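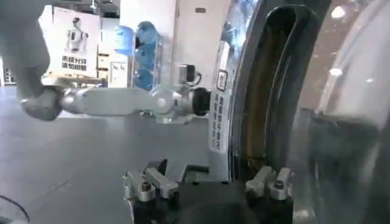
Skurstead Laundry Water Log

README for the cycle-level release

What's in this folder

Meter readings from home laundries in the Skurstead district, one row per wash cycle. The study had 117 households sign up and 105 stayed in to the end. Only the 105 are in the main table. The ones who dropped out are in withdrawn.csv and should be left out of any averages, as most of them have less than a fortnight of readings.

The log covers cold water drawn, hot water drawn where a machine has a hot inlet, and electricity at the power point. Greywater going out to the garden is recorded only as yes or no. Laundry done by hand in the tub isn't covered at all.

Files

cycles.csv: the main table
households.csv: one row per household, joined on hh_id
withdrawn.csv: same columns as cycles.csv
tariffs.csv: water and power prices by month
diary.csv: typed-up paper diaries, free text
stan/: the cleaning scripts

Columns in cycles.csv

hh_id: household number, not in any meaningful order
month: month only, as text (August, not 8)
start_hour: hour the cycle began, local time, 24-hour clock
machine_type: front, top or twin
programme: whatever the householder wrote in the diary, lower case, otherwise untouched
cold_l: litres from the cold tap
hot_l: litres from the hot tap, blank if the machine has no hot inlet
kwh: electricity for the whole cycle
greywater: y, n or blank
flag: see below

A blank in hot_l is not a zero. A zero means the machine has a hot inlet and took nothing through it during that cycle. We mixed these up in the first release and the averages for top loaders came out wrong.

How it was collected

Each household had a Voluton flow logger fitted behind the washing machine, between the tap and the inlet hose, and a plug-in meter at the power point. The loggers count pulses. They're set at 300 pulses to the litre, and the conversion is done in Stan, our cleaning script, so you won't find pulses in the tables. Householders kept a paper diary on a clipboard and wrote down the programme and whether the hose was out the window to the lawn.

Logger clocks were set on installation and checked when the gear was picked up. Where a clock had drifted, the start hours were shifted evenly across the period. Daylight saving was handled by hand.

What counts as a cycle

Stan opens a cycle when water first flows and closes it once the power has been at standby for ten minutes. Soaks are a nuisance. A long soak with the power off gets split in two, and the second half shows up as a cycle with hardly any fill. We joined these back up when the diary mentioned a soak and flagged them when it didn't.

Flags

S: possible split soak
L: possible leak or tap left running
D: no matching diary entry
X: cold_l over 400, kept as logged

The X rows look like faults and a few probably are. Others line up with diary entries for doonas and horse rugs put through twice without a break. Make your own call on these.

Known problems

Tank water. Some households switch between mains and tank depending on rain, and the logger can't tell the difference. Don't multiply cold_l by the tariff without checking the supply column in households.csv.

Low pressure. The flow loggers undercount at a trickle. Gravity-fed tanks are the worst for it. We haven't corrected for this.

Programme names. "Quick", "quick wash", "fast" and "express" may or may not be the same thing. There is a rough lookup table in the stan folder, and it needs work.

Diary gaps. School holidays are thin.

Opening the files

Everything is plain CSV in UTF-8 with commas. Earlier copies were exported from Lurasine with semicolons and decimal commas, so if the litres look a thousand times too big you've got an old copy. Delete it and use this one.

Privacy

Street names, surnames and phone numbers were taken out of the diary text by hand. If you find one we missed, send us the row number and don't pass the file on until it's fixed.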